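Grindside bench notebook

Apr 22, 2023

Working through the collection rules for the Miko block task before we freeze them. The draft has been sitting in the shared folder since December and people have been following different versions of it. I went through it line by line at the bench today and changed what didn't hold up.

What the draft says now, with my edits:

Start pose. The arm goes to the stored home pose before every episode, gripper closed. The old text said "near home," and the Rutitz logs show what that leads to: start poses all over the place. I changed it to the stored pose, no exceptions. If the arm has been moved by hand, re-home it and discard the episode.

Approach height. Fast travel is allowed down to 50 mm above the table. Below that, slow mode only, and the operator keeps a hand on the stop. The draft had this as a recommendation. I made it a requirement.

Cables. Check slack with the wrist at both ends of its range before the first episode of a session, and again after any bracket change. A loop that looks fine at home can pull tight at full rotation. 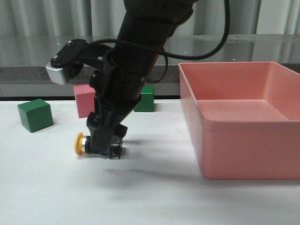
Esquivel objects to the slow mode rule. Having it cut in at a fixed height makes the demonstrations look unnatural, the comment in the margin says, and a model trained on them will learn the speed change as if it were part of the task. Better to cap the speed for the whole episode and leave the height out of it.

Fair point. I tried it both ways. With one cap for everything the episodes get long and the operators get careless toward the end. With the height rule the speed change is visible in the plots, but it falls in the same spot each time and can be filtered. I'm keeping the height rule for this batch and putting Esquivel's version in the appendix so we can compare later. Whoever picks this up next: the setting is in the session config, not in the controller menu.

Other changes:

Camera mounts. Hand-tighten, then use the driver, then mark the screw heads with paint pen. If a mark has moved at the end of a session, every episode since the last check gets flagged. Flagged does not mean deleted. Somebody looks at them first.

Bin. It has to be empty at the start of an episode. The draft didn't say so and the Rutitz people were leaving blocks in from the previous run.

Retries. One missed grasp is fine and stays in. Two misses, end the episode and label it failed. The failed ones are kept. The old rule had operators throwing them out and that is how we ended up with 108 clean episodes and no examples of recovery.
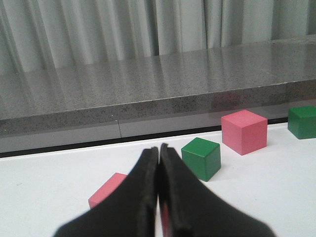 Layout is the section I rewrote the most. The draft asked for "random placement," which in practice means wherever the operator's hand goes, and after a while the hand goes to the same places. I want a printed list of layouts, drawn ahead of time, and the operator sets the blocks from the list. The list should also include layouts that look too regular. Pink, green, pink, green on a diagonal from near to far is a perfectly good start, even with the far pink one close up to the back edge of the table, and an operator told to be random would probably break it up. Blocks near that back edge stay in the list, but the arm gets a keep-out margin there on account of the stone ledge. I set it at 5 mm from the ledge face for now.

Labels. Color first, then position, in lower case. "Salmon," "rose" and "light red" all turned up in the old files for the same block. It's pink.

Breaks. Operators swap after 7 episodes. This was already in the draft and I left it alone.

Still open: who signs off on a session, and whether the stop button test goes in the log or on a paper sheet. I lean toward the log. Also need a line on what to do when the wrist camera drops out partway through. Currently we just stop, and it isn't written down anywhere.

Share | 7 shares | 5 comments

Comments

Paper sheet for the stop test please. The log gets filled in after the fact and everyone knows it.

Does the one-miss rule count a block that slips out on the way to the bin? We had been calling that a drop and labeling it separately.

Reply: Separate label. I'll add it.

Agree on keeping the failed ones. Can they go in their own folder though, the loader still picks up everything in the top level.

Margin from the ledge seems tight to me. I'd double it until the new fingers are measured.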